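Vumis Hand Gripper Kit: Common Questions

What comes in the kit?
Two hand-held grippers, 8 spare finger pads and a charging dock. Edamico ships it in one case.

Can it pick up small items?
Yes. Hair clips and bracelets on a blanket are a fair test.

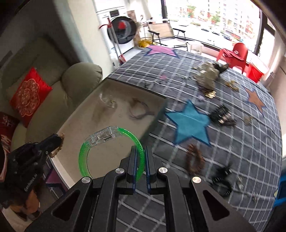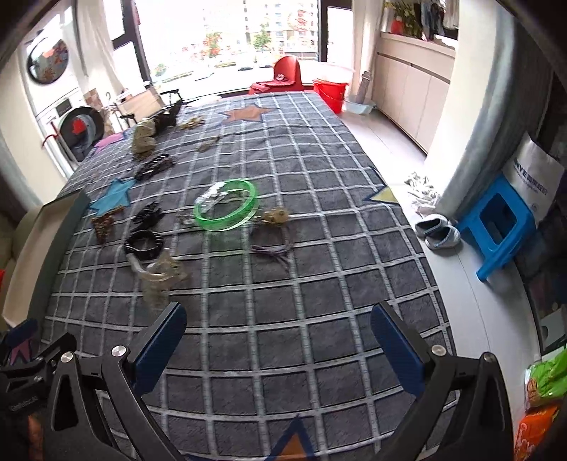

How long do the pads last?
Texier rates them for 2000 grips. Replace a pad sooner if the ribs look worn.

Where do I send repairs?
To the Fustside service desk. Allow 6 working days.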